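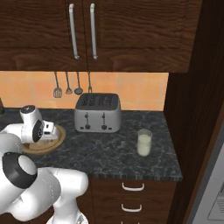
A loan is only a sale that one of the clubs was scared to sign, according to one written reply to the reading, and several of you said something close to it. We will start there, as it is half right. Some loans do end in a sale that both clubs expected from day one. Most don't, and the paperwork looks different in each case.

Handout 3: Loan agreements between clubs
Bring this to the seminar along with the sample contract.

1. Who is party to the deal

Three signatures are needed: the parent club, the borrowing club and the player. The player's contract with the parent club is suspended for the length of the loan or runs beside it, depending on the wording. Check which before you answer any question about injury, bonuses or discipline. A player who hasn't signed hasn't been loaned, whatever the two clubs have announced.

2. The money

Two payments get mixed up every year in the written assignment.

Loan fee: paid by the borrowing club to the parent club, usually once. It can be zero.

Wage contribution: the share of the player's pay that the borrowing club covers while he is there. It is usually paid monthly.

Worked case. Brusteck lends a left back to Himen. His wage is 435 a week. Himen agrees to cover 321 of it and to pay a loan fee of 3000 on signing. Brusteck carries the remaining 114 a week. The appearance bonus isn't mentioned anywhere in the agreement. Who pays it? Read clause by clause before you decide. In past years many answers went straight to "the club he plays for," and the contract in the pack does not say that.

3. Recall clauses

A recall clause lets the parent club bring the player back early. Look for the window in which it can be used, the notice period, and whether any of the loan fee is returned. If Brusteck recalls the left back in February and the clause is silent on the fee, Himen will have a hard time getting any of it back. Clubs with small squads should ask for a minimum stay. Few do.

4. Option and obligation

An option to buy gives the borrowing club a choice at a fixed price. It still needs terms with the player, so an option can be taken up and the move can fail anyway.

An obligation to buy takes effect when a condition is met: a number of starts, promotion, staying up. Conditions tied to starts cause trouble. In the Tuhumury and Vitska case (see pack), the midfielder was left on the bench for the closing matches of the season, one start short of the trigger. Tuhumury called it a coaching decision. Vitska called it bad faith. The draft gave no definition of a start, and no duty to pick the player when fit, so there was little to argue from.

5. Playing against the parent club

Some competitions bar it, some allow it, some leave it to the agreement. Where it is left to the agreement, put it in writing, and cover cup ties as well as the league.

For the seminar

Redraft the trigger clause from the Tuhumury and Vitska case in no more than one page. Define "start." Say what happens if the player is injured or suspended, and if the season is cut short.

Mark up the Himen agreement where it fails to cover bonuses, medical costs and travel.

Reading: pack, sections on temporary transfers and on contract suspension. The section on agents' fees can wait until the next handout.

Handout revised 6 Jul 2018. Earlier copies have the wage split the wrong way around, so please throw them out.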